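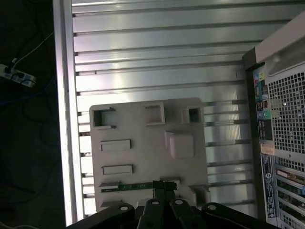

Gripper at the fixture plate, with a green circuit board strip placed along the lower part of the plate.

Flovville Desktop Disassembly and Assembly Cell

Overview

The Flovville cell is a bench-mounted robotic workstation for the handling of components in desktop computers. It is supplied by Brinkmann to refurbishment centres, technical colleges and research departments that need to remove, hold and refit small parts in a repeatable manner. The cell is delivered as a complete unit and may be installed on an existing workbench, provided that the bench meets the loading requirements set out in the installation manual.

The standard package comprises one robot arm, one parallel gripper with a wrist camera, the fixture plate, and a licence for the Hoteo control software. A fixed overview camera is included in the extended package and may be added to a standard cell at a later date.

Fixture plate

The fixture plate is the part of the system that customers most often ask to have altered. It is 3D printed and rests on the ribbed work surface beside the computer. Raised slots, pads and openings of different shapes receive the parts with which the gripper is working, so that each part is presented at a known height and angle.

Two layouts are kept in stock. Further layouts can be printed to the customer's drawings, subject to a review by our fixtures office under Barbara Brzozowska. Drawings should be submitted in millimetres. Holders for memory modules, processors and small expansion cards are covered by the standard price; holders for drives and power supply units are quoted separately on account of the printing time.

Plates should be cleaned with a dry cloth. Solvents must not be used, and plates should not be stored in direct sunlight or near a heating appliance. A plate that has warped will be exchanged free of charge during the first year if the serial card is returned with it.

Gripper and wrist camera

The Fistus gripper has slender parallel fingers intended for work at the edges of circuit boards and within an open case. Gripping force is set in Hoteo and is limited by default to 9 newtons, a value suited to bare boards. Supervisors may raise the limit for individual tasks by entering the site password.

The wrist camera moves with the gripper and gives the operator a close view of the part and the fingers together. Images may be recorded alongside the joint positions of the arm. Where recordings are to be retained, the purchaser is responsible for the necessary storage.

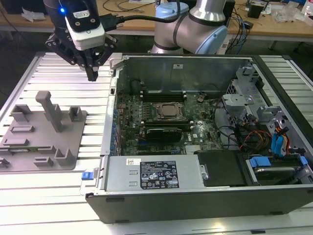
Desktop computer positioned for work with its side panel removed. The fixture plate is at the left.

Preparing the computer

The computer must be disconnected from the mains before it is brought to the cell. The side panel is removed by hand and the case laid on its side, with the motherboard facing upwards. Internal cables that cross the working area should be moved aside or secured before a task is started. The cell does not detect loose cables, and a snagged cable will cause the arm to stop.

Cases of differing makes may be used. A short teaching procedure is required for each new model, in which the operator guides the arm to the principal positions and confirms them on screen. Taught models are stored in the Hoteo library and can be transferred between cells at the same site.

Specification

Reach of arm: 762 mm
Mass of arm with gripper: 33 kg
Default gripping force limit: 9 N
Fixture layouts held in stock: 2
Control software: Hoteo, site licence
Warranty: 5 years on the arm, one year on the gripper and fixture plate

Installation and training

Installation is carried out by Brinkmann engineers and is normally completed within one working day. Training for operators is held at the customer's premises and is led by Mounir Ait Brahim or Yuzhen Lü. A separate course for supervisors deals with force limits, user accounts and the care of recorded data. Places on the next supervisors' course, to be held in September, may be reserved with the order.

Customers are asked to provide a clear bench, an earthed socket within reach of the controller and a wired network connection.

Ordering

Quotations are valid for 33 days. Educational institutions should state their status when enquiring, as separate terms apply. Enquiries concerning new cells should be addressed to Ankica Leka, Sales Department. Enquiries concerning spare fingers, replacement plates and service agreements should be addressed to Mirjana Gashi, Customer Support.

Page last revised: Monday, February 2, 2026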